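Gilludbridge Music Morning Gets a Second Room

September 5, 2026

Families who have been squeezing into the back of the Gilludbridge library for the toddler music morning will be glad to hear there is more space on the way. Starting this month the group will also have the use of the old reading room across the hall, and if you have ever tried to park a stroller in there on a rainy morning, you will know what a relief that is!

Sevim Uysal started the group 11 years ago with a guitar, a bag of shakers and two families from her own street. By July she was turning people away at the door, something she says she hated doing every single time.

"You see a little one in rain boots, all ready to sing, and you have to say sorry, we're full," she said. "I went home and wrote to the library that same night."
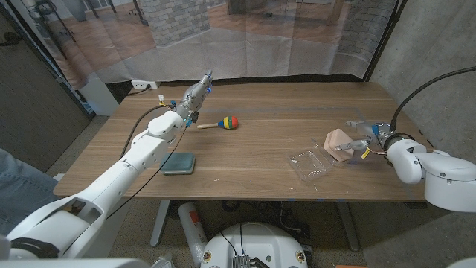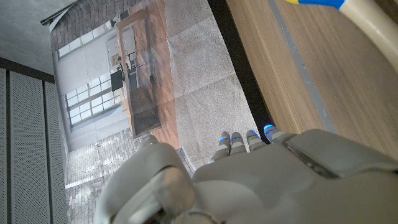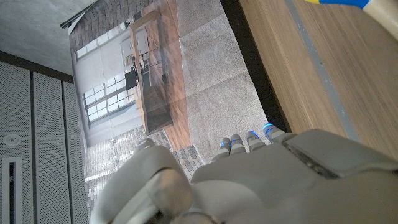 A striped maraca on the table, first picture.

The second room will take up to 19 children, with the youngest ones staying put where the carpet is softer. Hélder Henriques, who plays accordion at the town's summer dances and has a grandson in the group, has agreed to lead the singing across the hall, and he has already been asked for the duck song more often than he would like.

Sessions still last nearly an hour, with juice and crackers from the Prustoletti bakery afterward (the cheese ones go quickly). There is no charge, but please put your name down at the front desk by the 8th if you would like a place. Spare shakers, bells and small drums in good shape are very welcome too, and can be left at the same desk whenever the library is open.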